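An Afternoon at the Punetti Open House

Sep 12, 2026

I have been meaning to write this one up all week, and now that the laundry is going and the coffee is made I have run out of excuses. 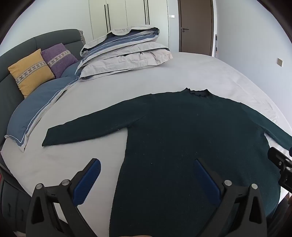
Punetti is a small outfit over in Wallis, a 60 minute drive from us if you don't stop for pie (we stopped for pie). They work on getting robots to handle clothes and bedding, and once a year they open the doors and let regular people wander in and ask whatever they like. My sister-in-law had signed us up way back in December, and I'll admit I went mostly for the company.

Well, I had such a nice time! The first thing they let you do is try the gripper by hand. It has two black fingers with blue ribbed pads on the inside, and you hold it and do the chore yourself, so the machine can learn later from how a person went about it. I got a sweater to fold and made a terrible mess of the first sleeve. You don't realize how much you use your palms, or how often you smooth a thing down without thinking, until all you have is a pinch. The young woman helping me said sweaters are harder than shirts for them, especially anything with a ruffle at the neck, and that they had 152 sweater folds recorded so far and wanted a great many more.

After that we moved on to Tufa, their robot, which folds in the next room behind a little rope. Tufa did a hand towel very neatly and then spent six minutes on a sweatshirt. It kept lifting the hem, setting it down, and lifting it again – I do the same with fitted sheets, so I felt for it. There were 13 of us watching and when the second sleeve finally came over, everybody clapped.

The software is called Cumilness, and I asked twice how to say it and still got it wrong at dinner. I also asked when one of these could come do my ironing. The answer was a very kind laugh.

They do put out good lemon bars, by the way, and there is parking behind the building if the front lot is full. I've already put our names down for next year, and I am bringing my own fitted sheet.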